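Varimari Rotating Card Rack: Fine, If You Don't Believe the Box

I run the card and pin table for a small print studio, so I have bought more display racks than I care to admit. The Varimari costs $98, and for $98 I expected it to do most of what the box says. It does some of it.

Let's start with "spins smoothly at a touch." Mine spins smoothly when it's empty. Fill one side with A6 cards, leave the other half bare, and it drifts back to the heavy side every time a customer lets go. The fix is to load it evenly, which is fine at nine in the morning and hopeless by lunch, when the good designs are gone and the dog cards are all still there.

Then there's the capacity. The box claims 300 cards. I got there once, at home, without envelopes. With envelopes and sleeves, which is how everyone I know sells cards, the pockets bulge and the front card leans out until somebody's sleeve catches it.

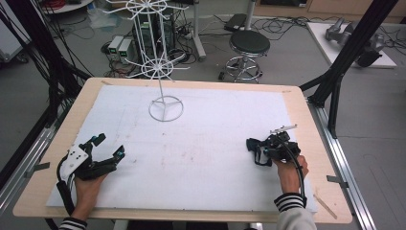

Assembly took me 2 tries. The instruction sheet is a single drawing with arrows, and the arrows are not all that sure of themselves. Zdeňka Paulík, who shares my table in September, put hers together without looking at the sheet and it came out straighter than mine.

I also tried the Brovham, which is cheaper and wobbles. Floarea Furtună swears by hers, but she sells bookmarks, and bookmarks weigh nothing.

Would I buy the Varimari again? One, maybe, on sale. I wouldn't buy the matching sign holder at any price. Three stars, and I'm keeping the receipt.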